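So I finally made it to the Mumton medical supply open house, and my feet are still sore! We order our gloves and wound dressings through Gindness, and I'd always wanted to see where the boxes come from. Parking was free (hooray) and the coffee was decent.

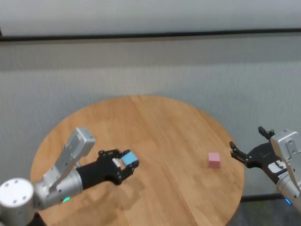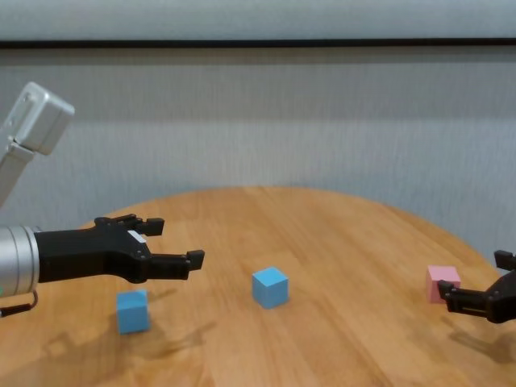

The warehouse tour took 2 hours. They stock 893 items, and I got to squeeze a lot of bed pads. The Pons ones felt softest, but the Utitz tape peeled off my arm without taking any hair with it, so guess which one I ordered! Shipping is free on orders over $192, and I got past that pretty fast.

Recent posts
Which bed pads do we reorder?
Glove sizes, again
Mumton open house, Mar 30, 2019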